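15th March – Senenico today releases version 2 of Wirkent, its open tool for measuring graphics speed on Linux desktops. The new version runs 80 tests in one command and saves the results in a plain text file.

Until now, users had to start each test by hand. Many of them wrote to us that the numbers changed from one run to the next, and we have worked on this first.

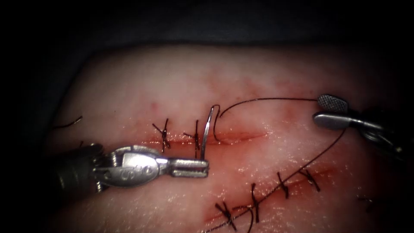

**Juhász**
*Release manager, Senenico*

Wirkent 2 fixes 17 reported bugs and supports the Morkico driver – also on older cards. Packages are ready for download, and paid support is offered for companies with up to 300 machines.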